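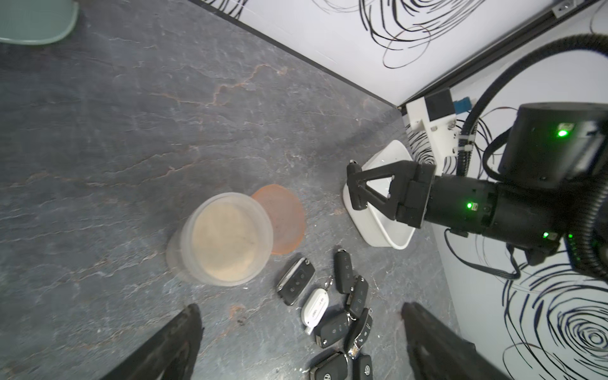 Seit ich die Robotik-AG Clandano mitbetreue, ist meine Tippseite hier ein bisschen verwaist, ich weiß. Dafür hat sich ein Zettel nach dem anderen angesammelt, und fast alles darauf lässt sich auch daheim brauchen, am Schlüsselbrett, in der Krimskramsschublade oder an der Werkbank. Unsere Aufgabe für den Wettbewerb (Stostano, Kategorie Haushalt) klingt nämlich harmlos: Autoschlüssel, die kreuz und quer auf der Arbeitsplatte liegen, sollen mit den Roboterarmen in eine Schale. Fertig. Im September dachte ich noch, das haben die in zwei Nachmittagen. Haha.

Ich schreib's so runter, wie es auf den Zetteln steht, also bitte keine Ordnung erwarten!

## Schlüssel auseinanderziehen, bevor sie irgendwohin kommen

Der häufigste Fehlgriff bei uns ist der Doppelgriff. Man will einen Schlüssel, und am Ring hängt der nächste mit dran, weil sich die Spaltringe ineinandergeschoben haben. Zu Hause kennt man das aus der Schublade, da schüttelt man halt kurz. Ein Greifer schüttelt nicht, jedenfalls unserer nicht, und Kanchan Tomar wollte ihm das auch partout nicht beibringen (»dann fliegt das Zeug durch die Schule«).

Was hilft:

- Kleine Ringe nehmen. Ein Ring, durch den der Nachbarschlüssel komplett durchpasst, ist zu groß.
- Ausgeleierte Ringe weg damit. Wenn man mit dem Fingernagel ohne Mühe dazwischenkommt, fädelt sich früher oder später etwas ein.
- Anhänger und Schlüssel so hinlegen, dass der Ring frei liegt und nicht unter dem Gehäuse klemmt.

Zum Aufbiegen von Spaltringen übrigens kein Messer! Ich nehme einen alten Heftklammerentferner, diesen mit den Zähnchen: reindrücken, Ring drüberschieben, Fingernägel bleiben ganz.

## Schwarz auf Dunkelgrau ist eine blöde Idee

Unsere Übungsplatte ist dunkelgrau mit Steinmuster und rostfarbenen Adern, sehr schick, und fast alle Autoschlüssel, die wir zusammengebettelt haben, sind schwarz. Könnt ihr euch denken. Die Kamera hatte damit ihre liebe Not, und ich ohne Brille auch. Thodoris Vlachopoulos hat dann vorgeschlagen, einfach ein helles Tuch unterzulegen, und dagegen hat die halbe AG protestiert, das sei Schummeln. Bei Stostano darf man den Untergrund tatsächlich nicht ändern, also blieb die Platte.

Für daheim gilt das zum Glück nicht. Wer im Flur eine dunkle Ablage hat, stellt eine helle Schale drauf. Wer viele kleine dunkle Schrauben sortiert, legt ein weißes Geschirrtuch auf die Werkbank, da rollt auch nichts weg. Und umgekehrt bei hellen Dübeln und Plastikclips: dunkles Tuch. Ist so simpel, dass ich mich fast schäme, es aufzuschreiben, aber ich habe jahrelang auf einer scheckigen Wachstuchdecke Nähmaschinenteile gesucht. 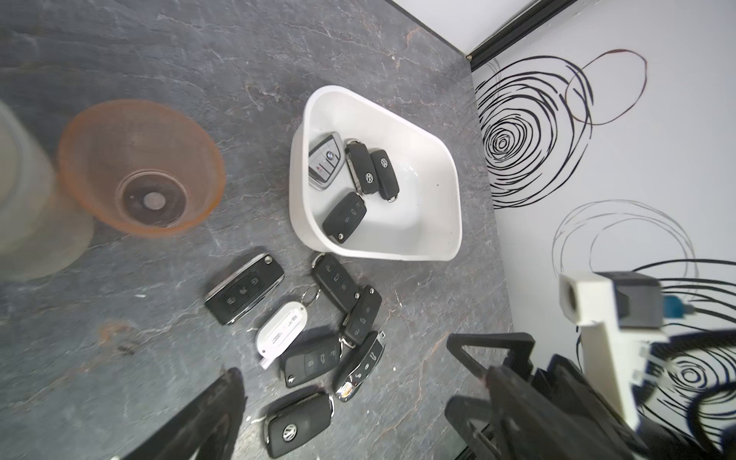 *Helle Schale, dunkle Schlüssel: so findet man sie auch im Halbdunkel wieder.*

## Die richtige Schale

Wir haben verschiedene ausprobiert, Geeta Kaushik hat dafür den halben Küchenschrank ihrer Oma angeschleppt. Tiefe Schüsseln sehen hübsch aus und taugen nichts. Man kommt mit der Hand noch irgendwie rein, aber die Schlüssel rutschen alle zur Mitte und liegen als Klumpen übereinander. Flach und länglich ist viel besser, mit abgerundeten Ecken, und der Boden soll wirklich eben sein. An einem flachen Rand bleibt auch der Greifer nicht so leicht hängen.

Noch etwas zum Hin- und Herrutschen: Wenn ihr eine leichte Schale habt, die bei jedem Griff wegwandert, klebt keine Knete drunter. Hatten wir. Knete hinterlässt auf der Platte fettige Kringel, die ich mit Spülmittel und viel Geschimpfe wieder runterbekommen habe. Ein Stückchen Antirutschmatte, wie man sie unter Teppiche legt, knapp kleiner zugeschnitten als der Schalenboden, hält prima und man sieht es nicht.

## Immer von derselben Stelle weg füllen

Das ist ein Tipp von Sibusiso Hendricks, der bei uns die Abläufe schreibt (im Programm Vudix, das ist das mit den bunten Kästchen). Er lässt die Schale vom einen Ende zum anderen füllen. Liegt der erste Schlüssel irgendwo mittendrin, ist rechts und links davon zu wenig Platz und man stapelt. Fängt man am Ende an, geht es eine ganze Weile gut.

Seitdem räume ich meinen Besteckkasten so ein, die Spülmaschine auch, und in der Gefriertruhe hat es mir sogar ein ganzes Fach gespart!

## Chrom und andere Angeber

Glänzende Teile sind der Feind. Viele Autoschlüssel haben eine Chromleiste oder einen blanken Rahmen, und je nachdem, wo die Lampe steht, blitzt es da und der Umriss franst auf dem Bildschirm aus. Wir haben die Schreibtischlampe weggeräumt und stattdessen eine breite Leuchte gegen die Wand gerichtet. Weiches Licht von der Seite, keine harten Punkte mehr auf dem Metall.

Genau so fotografiere ich jetzt auch die Sachen, die ich online verkaufe. Topfdeckel, Armbanduhren, alles. Lampe gegen eine weiße Wand oder notfalls gegen ein aufgehängtes Bettlaken, und der Blitz bleibt aus.

Fingerabdrücke auf Chrom gehen mit einem trockenen Brillentuch weg. Bei klebrigen Schlüsseln ganz wenig Spülwasser auf ein Tuch, gut auswringen, und bitte nichts in die Tastenritzen laufen lassen. Da sitzt Elektronik drunter.

## Wo man anfasst

Carleen Nepia hat eine Liste geführt, welcher Griff gut sitzt und welcher nicht. Bis zu 600 Versuche sollen es am Ende werden, im Moment ist sie noch weit davon weg, aber ein Muster sieht man schon. Quer über das Gehäuse sitzt am besten. Längs gepackt kippt das Ding vorne runter, und am Ring packen ist Glückssache. An einem Nachmittag hatten wir 56 Griffe quer und 29 längs notiert und danach wollte keiner mehr längs probieren, so oft hat es auf der Platte geklackert.

Und: nicht auf die Tasten drücken! Klingt selbstverständlich, aber bei einem Klappschlüssel liegt der Knopf für den Bart genau da, wo man gern zufasst, und dann springt der raus.

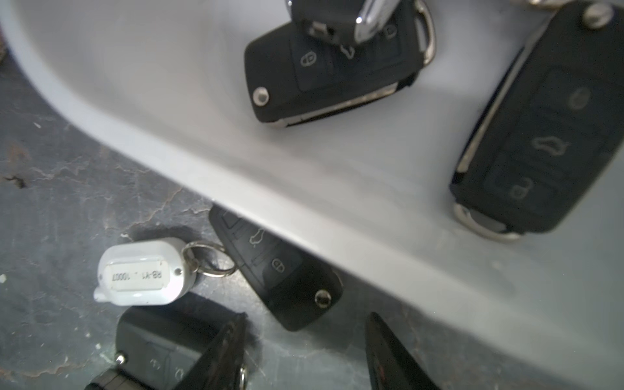 Wer den Schlüssel länger in die Schublade legt, etwa den Zweitschlüssel vom verkauften oder verliehenen Wagen, nimmt besser vorher die Knopfzelle raus. Dann kann in der Schublade quetschen, was will, und ausgelaufen ist auch noch keine Batterie, die nicht drin war. Die Knopfzelle mit einem Streifen Klebeband über beiden Polen in ein Tütchen, Tütchen beschriften, und zwar außer Reichweite von kleinen Kindern aufheben. Da bin ich streng, auch in der AG.

## Beschriften, aber richtig

Unsere Schlüssel sehen sich zum Verwechseln ähnlich. Anfangs haben wir mit Folienstift auf Kreppband geschrieben, das war nach ein paar Durchläufen abgerubbelt. Gedruckte Etiketten halten deutlich besser, am besten auf einem Kunststoffanhänger mit Öse, der heller ist als der Schlüssel. Den sieht man im Haufen sofort. Ich bestelle solche Anhänger bei Srivastava, dem Schlüsseldienst am Busbahnhof, der legt mir immer ein paar zurück.

Bitte keine Adresse draufschreiben und kein Kennzeichen. Ein Kürzel oder eine Nummer reicht, und die Liste dazu hängt innen an der Schranktür. Oder liegt bei mir im Kochbuch unter »Grünkohl«, da schaut in meiner Familie keiner rein.

Wenn ihr keinen Etikettendrucker habt: mit Bleistift auf Papier, ausschneiden, breites klares Klebeband drüber und an den Rändern ordentlich überstehen lassen. Bleistift verblasst nicht so wie Kuli.

## Kabel an die Wand

Dicke und dünne Kabel haben auf der Arbeitsfläche nichts verloren, weder beim Roboterarm noch beim Wasserkocher. Wir führen die dünnen oben an der Wand entlang. Für die Küche tun es selbstklebende Clips, vorher die Fliese mit Spiritus abreiben und die Clips über Nacht ziehen lassen, bevor etwas eingehängt wird. Sonst liegen sie morgens im Toaster, frag nicht.

## Platte zwischendurch abwischen

Krümel, Fussel, kleine weiße Bröckchen, man glaubt nicht, was sich neben so einem Schlüsselhaufen ansammelt. Auf dunklem Steinmuster fällt es besonders auf. Wir wischen alle 7 Durchläufe einmal drüber (die Zahl hat Kanchan festgelegt, fragt mich nicht warum) und zwar mit einem Mikrofasertuch, nur ganz leicht feucht, danach trocken nach. Zu viel Wasser gibt Schlieren, und bei Seitenlicht sieht man jede einzelne.

## Was noch auf den Zetteln steht

- Deckel von Dosen immer an dieselbe Stelle neben die Dose legen. Geeta hat unseren dreimal gesucht.
- Greiferbacken ab und zu abwischen, Zangen zu Hause auch. Ein fettiger Backen rutscht auf glattem Kunststoff.
- Fremde Schlüssel, die man sich zum Üben leiht, vorher mit dem Handy fotografieren und den Namen dazuschreiben. Ich habe Thodoris' Mutter einen falschen zurückgegeben, sie hat es erst auf dem Parkplatz gemerkt - sie grüßt aber wieder.

Nächstes Mal will Sibusiso es mit Teelöffeln probieren. Falls jemand von euch welche mit möglichst mattem Griff übrig hat, bitte melden, wir nehmen auch einzelne!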